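**Imow Workplace Services: notes on the Prillow soft-finger gripper kit (thread, 18 Oct 2020)**

1/ Imow has completed its first review of the Prillow kit, which is offered to offices and canteens for clearing tables and sorting drinks containers. Our findings are set out in the posts below. 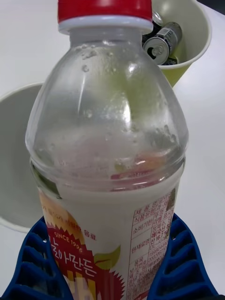
2/ The review was led by Theano Galanis at our Limside site, with Donnie Leckie responsible for safety checks. Prillow lent us the kit and had no say in the text of this thread.

3/ The kit comprises a pair of ribbed, flexible fingers, a wrist camera, a mounting plate and a licence for the control software. The arm is not included. Buyers should confirm with the supplier that their own arm is supported.

4/ Price as quoted to us: £829, with delivery. Spare fingers are sold in pairs only. We consider this a weakness, as in our use the left finger wore sooner than the right.

5/ Fitting took 40 minutes, including the cable run. The printed guide omits the torque setting for the plate. Loukia Triantafyllou obtained it from the support desk the same afternoon.

6/ Grip on part-filled plastic bottles was good. The fingers bend to the shape of the bottle, and we were able to leave the force at its lowest setting for most of them.

7/ Drinks cans lying on their side were less satisfactory. The software offers 4 approach angles, and only the steepest suited a can resting inside another container.

8/ Labels: the camera software reads large print on a curved surface well enough to sort by product. Small print was unreliable. The language pack for Korean is a separate purchase and should be ordered with the kit.

9/ Cleaning is by damp cloth. The open cells in the fingers hold sticky residue, and we ask sites to allow time for this at the end of each shift.

10/ Koutsoukos, the UK distributor, offers a service plan with a 3-day turnaround on repairs. We have not yet had cause to use it.

11/ Imow will keep the kit at Limside until the end of November. Sites wishing to arrange a visit should write to Charalambos Karagiannis through the usual facilities address.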